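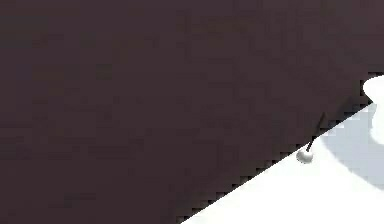 Brown is a color made by combining red, yellow and black, or by darkening orange. It is one of the most common colors in nature, found in soil, wood, animal fur and human hair. On screens it is produced by showing red and green light at low strength, and it looks brown only when the surroundings are brighter. The same light viewed alone in a dark room is seen as orange.

Name

The English word comes from Old English brún, which was first used for any dark or dusky shade. Many languages had no separate word for brown until fairly late, and several took theirs from a plant or food. French marron refers to the chestnut. It is also the source of English maroon, now used for a dark brownish red.

Pigments

Brown earth pigments are among the oldest known. Umber is a natural clay containing iron and manganese oxides. It is sold raw or burnt, the burnt form being warmer and redder. Sienna contains less manganese and is lighter. Both were used in cave painting and remain in use by artists today. Sepia was made from the ink sac of the cuttlefish and was popular for drawing and writing ink. Van Dyke brown, made from peat or brown coal, tends to fade in strong light.

Dyes

Walnut hulls give a lasting brown on wool without a mordant. Other plant sources include oak bark, cutch and some lichens. In the Fistinmont valley, dyers used walnut with a little madder to get a reddish brown known locally as vatlow. The shade was worn mostly as outer clothing, and the hulls were stored dry for use from December onward. Begoñe Aguirre's study of the valley's dye books lists 3 recipes for it, the longest of which calls for a second bath the next day.

Color systems

Brown has no single place on the color wheel. In most systems it is treated as a group of dark oranges, reds and yellows. The Sundqvist chart, a paint reference with 1031 entries, divides its browns by undertone into red, yellow and gray sections. Dark browns with a red undertone are often hard to tell from maroon, and paint makers do not agree on where one ends and the other begins.

See also

Beige
Maroon
Ocher
Tan (color)
Umber

This page was last edited on Aug 22, 2021.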